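4. Recording your first batch

Okay, grippers charged, cards in, app paired. If any of that isn't done, go back to section 3, I'll wait.

1. Pick one task and say it out loud before you start. "Put the trash in the bin" is a task. "Clean the kitchen" is a whole afternoon, and the model will learn mush from it.

2. Hold one gripper in each hand and squeeze both all the way shut, then all the way open. The app beeps twice when it has the range. Only one beep? Do it again, slower.

3. Press record on the left handle and count to two in your head with your hands still. Vivek Semwal trims the clips on our end and he loves you for those two seconds.

4. Do the task at the speed you'd pass someone a full cup of coffee. Slower than feels natural, but please don't freeze halfway through to think!

5. Press record again to stop. Put everything back somewhere a little different and go again.

Note: a batch is 200 clips. Split it over as many days as you like — I do mine in the morning with the radio on.

Note: fumbles are fine. If you drop something and pick it up again, keep the clip and tag it "recovered" in Clidine. We want plenty of those.

Caution: keep the jaws away from lit burners and hot lids. The pads are soft and they will mark.

Real homes beat tidy ones for this, so leave your kitchen the way it is, pots on the stove and bottles out on the counter. Touching the furniture with a pad is okay too, even on purpose. 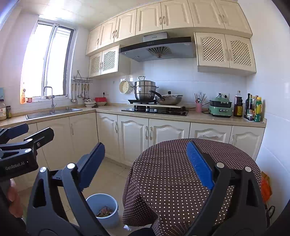

What I would move is anything breakable near your elbows, and pets, who get very interested around clip ten.

6. When the batch is done, plug both grippers in and hit Upload. My last one was 77 clips short because I closed the laptop too early (sorry, Vivek), so leave the lid open until the bar goes green.

Stuck on an upload? Message Deisy Tello with your batch name and she'll restart it from her side.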